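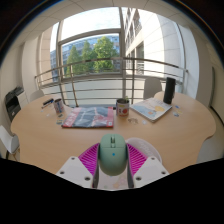

1 min read

Cillard has opened orders for the Piline, a five-door electric hatchback built at its Brutham plant. First deliveries to British customers are due in September.

The car uses a 50 kWh battery and has an official range of 314 kilometres. Luggage space is 300 litres with the rear seats up. A heat pump is standard on all versions — it was an extra-cost item on the outgoing model.

Steering and rear suspension settings were revised after winter testing at Dumlao. Tyre pressures have been lowered to improve ride comfort at town speeds.

The battery is covered for eight years. The rest of the car carries a 5-year warranty, transferable to later owners.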